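Bresamham Library to Extend Evening Hours Beginning in June

The Bresamham Public Library will remain open until 9 p.m. on weeknights beginning in June, the library board announced following its spring meeting. The change adds two hours to the current schedule and applies to the main building on Riviere Street. The Pleton branch will keep its present hours through the summer.

The board approved the measure after a review of reading room use and a survey of cardholders conducted over the winter. The library received 700 responses, and later closing was the most frequent request among residents who work during the day.
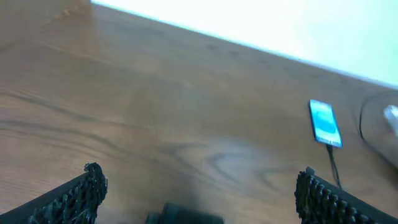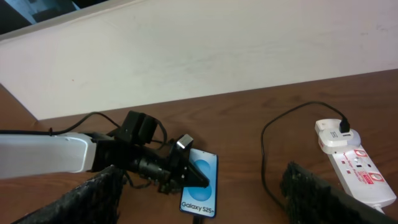
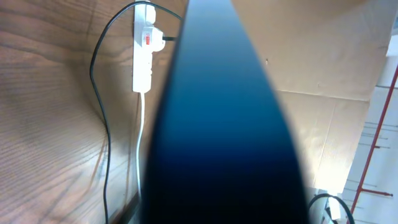

Wooden tabletops.

"Many of our patrons arrive after work and have very little time before the doors close," said Solange Barbier, director of the library. "The new schedule gives students and working families a reasonable evening in which to study, borrow materials, or use the computers."

Under the new schedule, the reference desk will be staffed until 8 p.m. Checkout and returns will be available until closing. The children's room will continue to close at 7 p.m., and the local history collection will remain open by appointment only. Weekend hours are not affected.

The library has hired additional part-time staff to cover the evening shifts. Funding for the positions comes from the town's general budget and from a two-year grant awarded by the Trodero Fund, a private foundation that supports adult learning in the county. The grant will also pay for an evening program of language classes and help with job applications, led by Jintana Bunnag, the library's adult services coordinator. The first session of classes will run for 14 weeks. Registration is free, but places are limited and will be offered first to Bresamham cardholders.

Board member Dorian Rey, who voted in favor of the measure, asked that attendance be reported to the board every three months. The reports will be posted on the library's website and will be used to decide whether the Pleton branch should follow the same schedule next year. Heating and lighting costs for the later hours will be listed separately in those reports.

Patrons who park in the lot behind the main building should note that the rear gate will now be locked at 9:15 p.m. — fifteen minutes after closing. The book drop beside the front entrance remains open at all hours. Meeting rooms may be reserved for evening use up to one month in advance, and groups that already hold a standing reservation do not need to apply again.

Questions about the schedule or the evening classes may be directed to the reference desk in person or by telephone during opening hours.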